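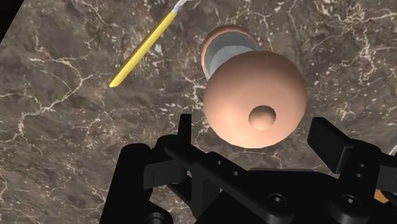
夹爪两指闭合后中线偏向一侧，先改手眼标定还是先查指尖？先查指尖。指尖碰撞体的原点如果和连杆坐标系对不上，标定做得再准，闭合中线照样偏，而且偏差会随开度变化。标定误差不随开度变化，用这一点就能把两者分开。

星期六，八月。上午到机房，空调定时没开，工作站风扇一直高转。先把昨晚挂着的回放停掉，日志归档，再开 Stunddale 这个仿真单元。

昨天留下的问题：夹爪靠近调料瓶圆盖时，左指先接触，右指晚一拍，盖子受到一个横向推力，瓶身跟着歪。Satish Acharya 的交接单上只写了“偏左，疑标定”。昨晚没细看，照着他的判断重做了一遍手眼标定，残差没有明显变化，偏的程度也没变。白做。

今天换个顺序。先空载，在台面上方开阔处把夹爪开到最大，分段闭合，每段停住，读两侧指尖相对手掌坐标系的横向位置。开度大时偏差大，快合拢时偏差小。随开度变，标定的嫌疑排除。

接着把显示网格和碰撞网格叠起来看。显示网格没问题，碰撞网格左侧那一片沿滑移方向外移了。翻提交记录，是 Nandini Joseph 替换指尖模型那次带进来的：新模型导出时原点放在指垫内表面，旧模型放在连杆铰点，右指她手工补了偏移，左指没有补。镜像关节的符号在左侧是反的，估计她补过又被自动格式化的脚本覆盖掉了。没有证据，先不写进单子。

改法有两种。一种在描述文件里给左指碰撞体加偏移，改动小，但以后再换模型还会犯。另一种重新导出模型，两侧原点统一放到铰点，偏移全部归零。选了后一种。导出工具对单位的处理要留意，勾选了自动缩放之后文件里会多出一层变换，加载器会把它应用一次，预处理脚本又应用一次。第一次导出就撞上了，指尖小得看不见，碰撞检测自然什么也不报。关掉自动缩放，重导，正常。

重新跑空载分段闭合，两侧读数对称，剩下的差别在求解器的噪声以内。

顺手看了连杆机构。这只夹爪是多连杆带动指尖，仿真里用约束把从动铰和主动铰绑在一起。约束刚度原来设得偏软，快速闭合时从动侧滞后，也能造成一先一后的接触，和今天这个故障的表象很像，容易混。把刚度往上提了一档，步长不动，没有出现抖动。再提一档，闭合到底时连杆开始高频颤，退回来。就停在这一档，参数写进 Greco 配置的注释里，注明退回的原因。

中午之前做底座。

机座坐标系这件事拖了很久。臂装在转角处那个深褐色箱体的顶面上，模型里机座法兰和箱体顶面之间一直有一点点重叠。求解器每步都想把两者推开，固定关节又不让动，于是第一关节上始终挂着一个很小的假力矩。平时看不出来，做力控的时候零点会漂。以前的办法是在控制器里减掉一个常数，Tatiana Slanina 年初就提过，常数减得掉静态的，臂一伸出去姿态变了，残余又回来。她说得对。

今天把法兰抬到顶面以上，留出极小的间隙，同时在碰撞过滤表里把机座与箱体这一对去掉。两样只做一样其实也够，两样都做是怕以后有人动过滤表。七个关节逐个读静态力矩，与重力补偿模型的输出相减，残余都收到了噪声水平。控制器里那个常数删掉了，删之前搜了一遍引用，测试脚本里还有一处在用，一并改掉。

第一关节的阻尼也核了一遍，和参数表一致，没动。

然后查工作范围。夹爪伸到后侧台面，过长条形灰色架子那一带，肘部抬得比较高，接近配置里的限位。

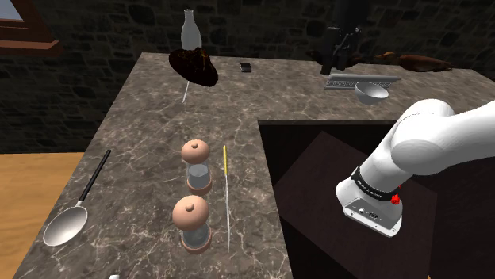

后侧台面，夹爪位于长条架左端附近；右侧为白色机座。

架子前面那只小碗在规划里是个麻烦。碗口宽、底窄，碰撞体用的是一个整块凸包，等于把碗口以下的空间都填实了，规划器绕得比需要的远。拆成多块凸体之后绕行路径短了不少，代价是加载时间变长。这一只碗可以接受，架子正面那条带花纹的部分就不拆了，保持一个扁盒子。夹爪目前没有任务要伸进那里去。

靠墙的几样食物模型全部设为静态。之前是动态物体，质量还用着默认值，开场落到台面后有一阵子微小滑动，睡眠阈值又设得太低，一直不休眠，白白占着求解器的时间。改为静态后单步耗时下降。具体下降多少要等周末的长跑出来再记，短测的数字不可靠。

饭后回来处理调料瓶。

两只瓶共用同一份模型，圆盖顶上有小旋钮，瓶身透明，下面是一圈底座。原先整只瓶只有一个圆柱做碰撞体，圆盖的弧面根本没有表达出来。指垫压上来碰到的是圆柱上沿，接触点在棱边上跳，法向一步一个样。即使指尖左右对称了，抓取仍然不稳。把碰撞体改成上中下三段：盖子用球体截段的凸包，瓶身圆柱，底座再一个圆柱。旋钮单独一个小球，摩擦设低。摩擦设低是因为旋钮被指垫蹭到时会把整只瓶带转，实际关心的是盖子侧面的接触。

质量和惯量重新算。以前惯量是按实心圆柱填的，透明瓶身按实心算明显偏重，重心也偏高。改成空腔之后重心下移，轻推时回正比较像样。真瓶子手头没有，没法对，暂时按这个用。

透明材质还有一个副作用，深度渲染会穿过瓶身，直接返回后面台面的距离，点云里只剩盖子和底座，中间空一段。分割模块有时会把一只瓶判成上下两个物体。Tatiana 的意见是深度通道一律按不透明处理；我的意见是保留一个开关，真机的深度相机碰到玻璃也会出缺口，全部抹平以后上真机要吃亏。电话里没谈拢。先做成开关，默认值按她的来。

刀的碰撞体也查了。黄柄细长，刀身薄，薄到某些角度下单步位移大于厚度，会穿过台面。给它打开连续碰撞检测，台面那一侧不用改。刀离瓶子不远，瓶子被推歪时两者会接触，这个接触过去因为穿透经常丢，日志里看上去像刀自己动了。大勺在台面靠左边缘，离得远，没有参与任何接触，只核对了初始姿态。

下午三点多，带负载正式跑第一遍。初始姿态到预抓取位正常，下降段正常，闭合时左右接触在同一步内触发。跑到第611步报错停机，腕部关节速度超限。回看曲线，超限发生在姿态插值段，目标四元数在相邻两个路点之间换了符号，插值走了远路，腕部要在很短时间里转将近一整圈。老毛病，Dinell 那边的路点生成器不保证符号连续，我们这里的加载器本来有一步检查，今天重写碰撞部分时把那一行挪到了条件分支里，分支没进去。挪回来。

这种错误应当由测试拦住。补了一条测试：随机翻转路点四元数符号，要求插值结果不变。现在不通过会直接挡住合并。

第二遍完整跑完，没有停机。腕部速度最大值离限位有余量，第四关节在臂伸到最远时余量偏小，记下，暂不处理。
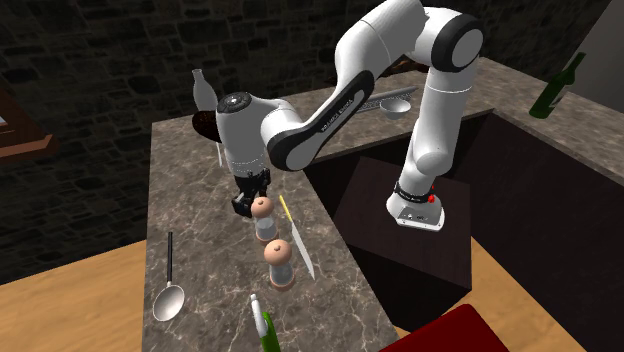

臂在转角箱体上，夹爪靠近台面与调料瓶。

相机外参随后复核。固定机位是装在场景根节点下的，不受机座抬高影响。腕部机位挂在法兰链上，机座抬高之后它在世界坐标里也跟着抬高，相对手掌的外参没有变，不需要重做。昨晚那次标定的结果我回退了，用的还是原来那一份。回退的理由写在提交说明里：残差相当，旧的采样姿态分布更宽。

画面检查时注意到，夹爪靠近台面那一段，腕部机位里指尖占掉下方不小的面积，近处的物体有一部分落在夹爪后面。要不要把机位往上挪，这个问题 Arholm 项目里争过一次，当时的结论是不挪，挪了就和真机不一致。维持。

右侧台面上的深绿色酒瓶还有一项没做。瓶子的碰撞体高度低于显示模型，瓶颈那一段是空的，前臂扫过来不会报碰撞。今天的轨迹都在左侧和后侧，没有扫到那边，所以不影响。要改也简单，加一段细圆柱。列入下周。

维护单按老格式填：
指尖碰撞网格，重导，原点统一到铰点，已验证。
从动铰约束刚度，上调一档，已验证。
机座与箱体间隙，已改，过滤表已改，静态力矩已核。
小碗碰撞体，拆分。
靠墙食物模型，改静态。
调料瓶碰撞体与惯量，重做，惯量未与实物核对。
刀，连续碰撞检测打开。
四元数符号检查，恢复，测试已补。
深度通道透明处理，加开关，默认值待定。
酒瓶瓶颈碰撞体，未做。
第四关节余量，观察。

配置打了标签，旧标签保留。预处理脚本里的自动缩放那一层变换删掉了，脚本头上写明输入必须是未缩放的模型。给 Nandini 发了消息，问她手工偏移当时补的是哪几个文件，顺便请她把格式化脚本对描述文件的处理关掉。还没回。

给 Satish 的交接单把“疑标定”划掉，改写成“左指碰撞体原点”，附上分段闭合的读数表。建议他以后遇到偏中线先做空载分段闭合，做完再动标定。

长跑傍晚挂上，随机化只开物体初始位置，光照和材质关掉，免得渲染占时间。日志写到第二块盘，第一块快满了，清理脚本上次只清了缓存，旧的回放文件还在。明天不来，结果下周看。先看机座残余力矩有没有随时间漂，再看单步耗时。

走前忘了把空调定时改回来，到楼下又上去一趟。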